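Fostgate Home Forum › Kitchen & Worktops › Marble-look tops, anyone regret it?

We use cookies to remember your login and to see which pages get read. Accept | Manage settings

Last updated: Thursday, 479 views

tansy_and_thyme wrote:
We're redoing the kitchen in January and I've fallen hard for a white top with grey veining. Real marble is out (budget, plus I cook with a lot of lemon and turmeric) so it's one of the lookalikes. My other half says it'll look like a hotel bathroom. I say it'll look glorious! Has anyone lived with one for a few years? Mostly I want to know about stains, and whether the pattern gets on your nerves.

brackenhill wrote:
Do it! We've had ours for 3 years and I still get a little thrill when I come down in the morning. It brightened the whole room, and ours faces north with a dirty great hedge outside. Turmeric wipes off if you get to it the same evening. Beetroot, same.

oldpans wrote:
Got to disagree, sorry. We had one in the last house and I was forever chasing crumbs. Dark toast crumbs on white are a full-time job. We've gone for oak now and I love it, oiling and all.

brackenhill wrote:
But oak and water, oldpans! The bit round our old sink went black. I'd take crumbs any day.

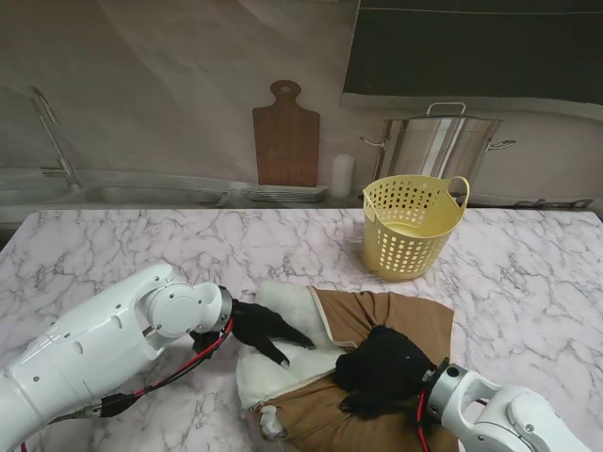 pegbag50 wrote:
Veining is what I'd spend your time on, tansy. There's a huge difference between a soft grey line that wanders about and those hard dark streaks that repeat every couple of feet. Get the biggest sample they'll give you and put everyday things on it. In the photo I've put up there's a brown cloth with a white one on it, on white with grey veins, and I think the two sit together beautifully — brown on pale can look so calm. I looked at Kirnetti and Paterson samples before choosing mine and brought both home for a weekend, and the one I liked in the shop was the one I went off.

tansy_and_thyme wrote:
Ooh, that's so helpful, thank you. I'd only been looking at little squares the size of a coaster. Will ask for a bigger bit.

oldpans wrote:
Fair point about the veins. Ours was the streaky kind and the join by the hob was awful, the lines just stopped dead. Ask where the joins will go before you pay anything.

lowtide wrote:
Matt or gloss? We went matt and I'd never go back. Gloss shows every smear under the spotlights.

brackenhill wrote:
Gloss here and perfectly happy, but we've only got the one pendant.

tansy_and_thyme wrote:
Matt, I think. Off to the showroom on Thursday with a lemon in my handbag!

Contact us | © Fostgate Home Forum | Back to top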